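Home About Kitchen Floors Laundry Contact

Descaling a kettle and an iron in a hard water area

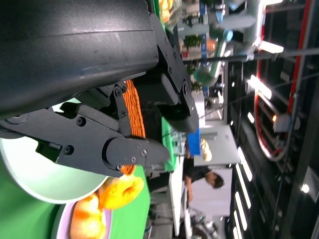
Joonas Rissanen wrote to me after the last post and said I was wrong about vinegar. He has used nothing else on his kettle for years and thinks the sachets are a waste of money. I said I would try both again and write it up, so I have.

We moved to Harkside in February and the water is much harder than it was in Jonville. I bought a strip test and it came out at 301 parts per million, which the leaflet puts well into the very hard band. By the second week there was a white crust on the element plate and bits floating in the tea.

For the vinegar I used plain white, half and half with cold water, enough to cover the scale. I brought it to the boil once, switched it off at the wall and left it for 40 minutes. Most of the scale came away. There was a ring left at the water line and I had to do that with a cloth. The kitchen smelt until the evening even with the window open, and I boiled and emptied the kettle four times before I couldn't taste it.

A fortnight later I did it with citric acid. I buy it loose in a bag from Zavell, the hardware shop by the station, and use two level dessertspoons to a litre. Boil the water first, let it stand a few minutes, then put the powder in slowly. If you tip it into boiling water it froths up and comes out of the spout. I left it for 20 minutes and the plate was bare metal again, ring and all. Two rinses and no smell.

So Joonas is right that vinegar works, and it is in most cupboards already. I still prefer the citric acid. A bag lasts me most of a year and I use it on the shower head too.

The iron is another matter. Mine is a Lim, an old one I was given, and the booklet says not to put vinegar or any descaler in the tank. I did it anyway with the last iron and it spat brown water on a shirt, so this time I followed the booklet. Fill to the line with plain water, heat to the top setting, unplug, hold it flat over the sink and press the steam button until it stops. Mine needed three goes. A lot of white grit came out the first time and hardly any the third. Wipe the soleplate with a damp cloth once it has cooled and iron an old tea towel before anything you care about.

I have started using half filtered water in the iron - it seems slower to fur up but I haven't kept at it long enough to be sure.

Aiguo Jiang asked about washing machines. I run mine empty on the hottest wash with 100 grams of citric acid in the drum, every couple of months. Check your own manual first, some makers don't like it. Don't put it through with bleach or straight after bleach. I leave the door open afterwards and pull the drawer out to dry.

I haven't done the dishwasher yet. The salt light came on this morning and I need to find where the funnel went in the move.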